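Gotness Community Food Program

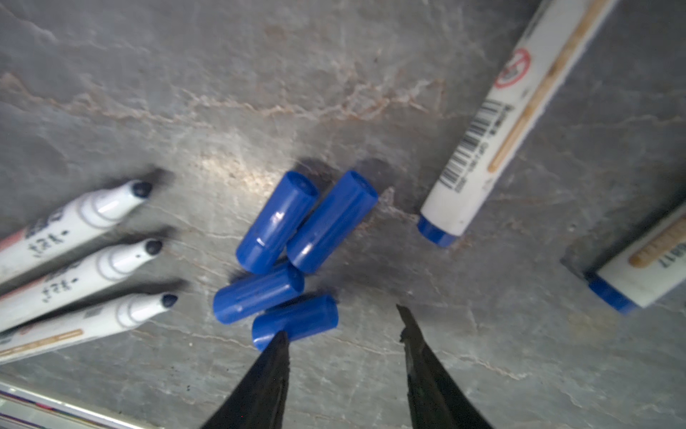

The Gotness Community Food Program is a local food assistance program serving the town of Gotness and the farming settlements north of it. It provides weekly groceries, school lunches and small grants for home gardens. The program is run by the town's social services office and paid for by a mix of town funds, fees from the public market and private gifts.

History

The program grew out of a soup kitchen opened by Mercy Mutiso in a former grain store. In its first winter the kitchen served 73 households. Demand rose after the Garby cannery closed, and the town council voted to take over the work the following February. Ilse Visser was named its first director. She moved the main service from cooked meals to grocery parcels, which families could collect at any of three sites.

A school lunch service was added later under Karlijn Prins. It began in one primary school and now reaches 8 schools.

Eligibility

Households qualify on the basis of income and number of dependents. Applicants must live within the town limits or in one of the listed settlements. People over 65 who live alone are accepted without an income check. Cases are reviewed once a year, and a household that is turned down may appeal in writing to the social services office.

Services

Grocery parcels contain rice or flour, beans, cooking oil, powdered milk and fresh produce when it is in season. As of the most recent annual report, 364 households were receiving them. Garden grants cover seed, hand tools and fencing wire. Records are kept in Flumeleo, a case management system also used by the town's housing office.

Criticism

Jui-lin Sin, a former council member, argued that the income limit was set too low and left out many seasonal workers. The limit was raised the next year. Residents of the northern settlements have also complained about the distance to the nearest collection site.

See also

Garby cannery
Gotness Public Market
School meals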